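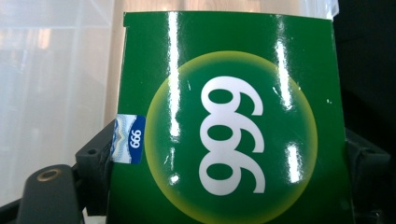 Caradog Gethin
666은 그냥 번호입니다. 앞자리나 뒷자리에 뭐가 더 붙는 것도 아니고, 큰 숫자하고 스티커 숫자가 같으면 짝은 맞는 거예요. 정리할 때는 번호순으로 꽂으면 끝입니다.

초록서랍
글 올린 사람입니다. 본문이 짧아서 보충합니다. 초록색 유광 카드이고 가운데 원 안에 흰색으로 666, 왼쪽 가장자리 스티커에도 666이 있습니다. 스티커에 물결무늬가 있는데 이걸 떼고 보관하는지, 붙인 채로 보관하는지 궁금합니다. 카드 정리는 6월부터 시작했고 바인더는 Wutirgate 9칸짜리 씁니다.

번호순정리
붙인 채로 두세요. 떼면 유광 면에 자국이 남을 수 있고 접착제가 남으면 닦기도 귀찮습니다. 저는 예전에 다른 카드에서 스티커 뗐다가 세 장 버렸습니다.

mulgyeol77
저는 반대입니다. 스티커가 가장자리에 있으면 포켓에 넣을 때 걸려서 모서리가 말립니다. 드라이기 약풍으로 살짝 데우고 천천히 떼면 자국 안 남아요. 뗀 스티커는 뒷면에 종이 대서 따로 보관하면 됩니다.

Caradog Gethin
드라이기는 권하지 않습니다. 유광 코팅은 열 받으면 휘어요. 한 번 휘면 책 밑에 눌러 놔도 잘 안 펴집니다. 걸리는 게 문제면 포켓을 한 치수 큰 걸로 바꾸세요.

mulgyeol77
약풍이라고 썼는데요. 저는 휜 적 없습니다.

Heledd Pugh
Fleltenard 큰 포켓 쓰고 있습니다. 12매 들이 한 팩에 1,875원이고 스티커 붙은 카드도 안 걸리고 들어갑니다. 대신 폭이 남아서 세워 두면 카드가 한쪽으로 쏠립니다. 눕혀서 보관하면 괜찮아요.

초록서랍
포켓 정보 감사합니다. 배송비 포함인가요? 그리고 유광이라 손자국이 신경 쓰이는데 뭘로 닦으시나요?

Heledd Pugh
배송비 별도예요. 저는 매장에서 샀습니다. 손자국은 안경닦이로 마른 상태에서 한 방향으로만 닦습니다. 물티슈는 쓰지 마세요.

번호순정리
Likstead 극세사 천도 괜찮습니다. 3,298원 주고 샀는데 안경닦이랑 큰 차이는 없었어요. 집에 안경닦이 있으면 그걸로 충분합니다.

종이상자
숫자가 옆으로 누워 있는 카드는 바인더에 가로로 꽂나요, 세로로 꽂나요? 저는 숫자가 읽히게 가로로 꽂는데 그러면 칸이 안 맞아서 늘 고민입니다.

Caradog Gethin
세로요. 방향이 섞이면 넘길 때 불편합니다. 번호는 인덱스에 따로 적어 두면 됩니다.

종이상자
인덱스까지 만들 정도로 많지는 않아서요. 저는 그냥 가로용 Meredith 바인더를 하나 더 살까 합니다.

초록서랍
저는 일단 스티커 붙인 채로 큰 포켓에 넣고 세로로 꽂기로 했습니다. 드라이기 방법은 나중에 안 쓰는 카드로 해 보고 결과 올리겠습니다.

mulgyeol77
하실 때 모서리부터 말고 긴 변 쪽부터 떼세요.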